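Returns, deposits and the second warehouse: a conversation with the founder of Gristex

Gristex sells replacement parts for small kitchen appliances through its own web shop. It has 9 employees and no outside investors. The founder asked to be quoted without a name, a condition the company applies to all staff. We spoke by phone in November, with follow-up questions by email.

The catalog stands at 1,466 items, most of them under the price of a restaurant lunch. That price level shapes nearly every decision in the business. "If a seal sells for less than the shipping label costs, the margin has to come from the rest of the basket," the founder said. "We look at orders. A margin report per item tells me very little."

The first version of the shop ran on an off-the-shelf cart with a spreadsheet behind it. Stock was updated by hand at 5 in the afternoon, so anything sold after that hour could be oversold until the next day. The founder described this as workable up to a certain order volume and expensive after it. Each oversold item produced a refund, an apology and usually a support ticket.

Gristex then moved to Rotik, an inventory service that holds stock while a customer is checking out. The hold expires if payment doesn't arrive. "The length of the hold is the only setting that matters," the founder said. "Too short and people on slow bank pages lose their items. Too long and abandoned carts block real buyers." The company changed the value several times before leaving it alone. 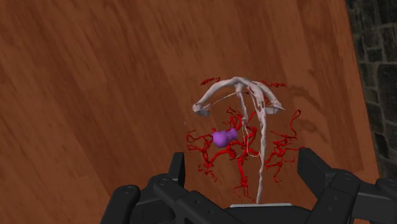

Dankwa, the fulfillment company that packs the orders, sees the hold differently. Its operations desk wrote that a long hold delays the pick list, and that a late pick list costs more than a lost cart. It would prefer that stock be released at the first failed payment, with no second attempt. The founder has read the same argument in several emails and agrees with half of it. Card failures now release stock at once. Bank transfers still get the full hold.

Returns take up more of the company's time than sales. The most common cause is a part ordered for the wrong model, and the second is a duplicate order. The shop used to ask for the model number in a free text box. It now asks for it before the part is shown, from a list, and the order can't be placed without it. "Conversion dropped and returns dropped more," the founder said. "I was told to expect the first and hope for the second."

The restocking fee was removed at the same time. Support staff had been waiving it in most cases anyway, and the exceptions were hard to explain to customers who compared notes.

On funding, the founder was brief. Two offers came in and both were declined. One required a seat on the board, and the other required a growth rate the founder considered out of reach for a parts business. "People buy a gasket when the old one leaks. I can't advertise them into a leak."

The company borrows against stock instead, through a credit line that is renewed every year. Suppliers are asked for a deposit schedule in place of full payment up front. Most of the larger ones accept. The small ones often can't, and Gristex pays them in full.

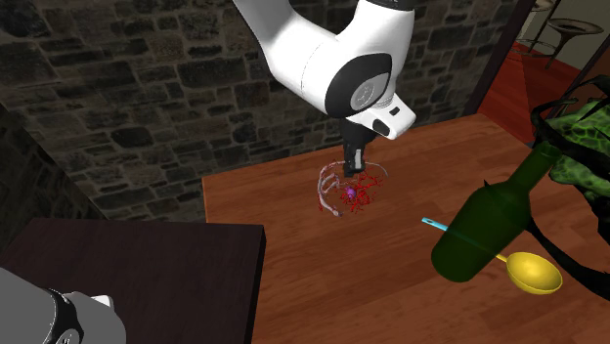

The move to Brekau

The second warehouse is in Brekau, close to the rail depot. It was rented for slow-moving items, and the fast ones stay with Dankwa. Splitting the catalog meant that some orders would ship in 2 boxes, and the founder spent most of the email exchange on this point.

The rule in use is simple. If both boxes can leave on the same day, they go separately. If they can't, the whole order waits at the slower site. "Customers accept a delay when it's printed on the order page," the founder wrote. "They don't accept half a repair."

Rotik treats the two sites as one pool by default, so Gristex added a site code to every item. The work was done over a summer by the staff member who also handles invoices. A few old items still carry the wrong code and are corrected when someone orders them.

Asked about selling outside the country, the founder said the tax setup is ready and the product pages are not. The model lists differ by market, and each one has to be checked by hand before the shop can open there.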